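Rangement : Ulonau ouvre un atelier pour ceux qui ont renoncé à leurs placards

Communiqué de presse - 22 juin 2025
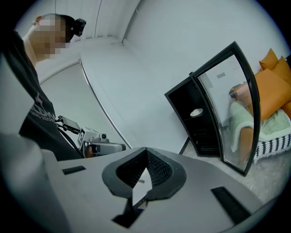
Une matinée, des étagères et peu d'illusions

Ulonau lance en février prochain un atelier de rangement domestique destiné aux foyers où le tiroir « divers » a fini par gagner toute la commode. Chaque séance réunit 10 participants et dure environ 3 heures, pause café comprise.

Au programme : trier, plier, empiler, puis retrouver ce que l'on vient de ranger - l'étape la plus redoutée. Les exercices se font debout, en tenue ordinaire. Le t-shirt convient très bien, le tailleur beaucoup moins.

« Nous ne promettons pas une vie nouvelle, nous promettons un placard qui ferme », précise Paraskevi Vasilakis, responsable de l'atelier. Elle admet posséder encore cinq boîtes sans couvercle et refuse d'en parler davantage.

Informations pratiques

Lieu : salle Kaczorowski, porte 103
Inscription : à l'accueil d'Ulonau, dans la limite des places disponibles
À apporter : un sac de choses à trier, de taille raisonnable

Contact presse : Paraskevi Vasilakis, Ulonau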